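Villalobos Returns and Resale
Thread, 14 posts

1/ Over the coming year Villalobos will introduce automated sorting at its Bralau site, where returned and pre-owned jewellery is checked, grouped and boxed for resale. We have had many questions from employees, families and neighbours. This thread sets out what is planned and what it means for the people who work here.

2/ Jewellery is a hard category to automate. Bracelets change shape each time they are put down, clasps catch, and small rings slip under larger pieces. For this reason the work is being taught by people, using hand-held grippers, before any of it is passed to a machine.

3/ The task is boxing mixed pieces: beaded bracelets, bangles and rings into one shallow red box.

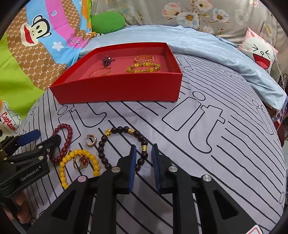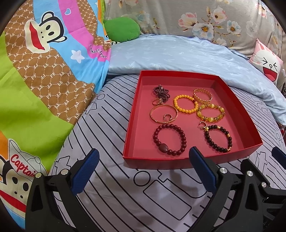 WHAT IS CHANGING

4/ From March, the first two sorting cells at Bralau will handle mixed boxing of lower-value costume pieces. Valuation, authentication, repair and customer claims will continue to be done entirely by employees.

5/ The Bralau site received 2728 parcels of returned jewellery last quarter. Of these, 2256 contained more than one piece and had to be separated by hand. Staff have told us that this is the most tiring part of the shift, particularly for the wrists and eyes.

6/ A new role, demonstration operator, has been created at the same pay grade as senior sorter. Operators perform the task with the grippers, note the pieces that cause difficulty and review the recordings with the engineering group at Ginar. There are 20 positions. All were offered first to current sorting staff.

WHAT IS NOT CHANGING

7/ No permanent position at Bralau will be ended as a result of this program. The commitment is written into the site agreement and applies for the full term of that agreement. Casual staff with regular hours will keep those hours while the cells are being introduced.

8/ Individual work rates will not be drawn from the recordings. A slow or unsuccessful attempt is kept for training in the same way as a good one, and supervisors do not have access to the files. Employees may decline to be recorded without giving a reason.

WHAT STAFF HAVE TOLD US

9/ Mircea Anghel, a sorter at Bralau and now a demonstration operator, told the site forum: "With my fingers I can feel when a strand is about to slide. With the gripper I have to look for it. It took me two weeks to stop reaching in with my other hand."

10/ Other comments were less favourable. Several employees said the grippers become heavy in the second half of a session. Sessions have been shortened, and operators now rotate to desk review between them. A lighter handle is under evaluation. We will report on it when the trial is complete.

11/ Some sorters also asked who will be responsible when a piece is damaged by a cell. The answer is the site. Damage by automated equipment will be logged separately and will not be recorded against the employee on that station.

TRAINING AND NEXT STEPS

12/ Paid training is open to all sorting staff, including those who do not wish to become operators. It covers clearing a stopped cell, checking a finished box and the conditions under which any employee may halt the line. Nearly 2407 hours have been set aside for it across day and evening shifts.

13/ The Holirau site will not begin until the Bralau results have been reviewed with employee representatives. Holirau handles a greater share of fine chain, and no date has been set.

14/ Questions may be raised with your shift lead or left at the Bralau staff office, in writing if preferred. Written answers will be posted on the noticeboard beside the lockers and repeated on this account.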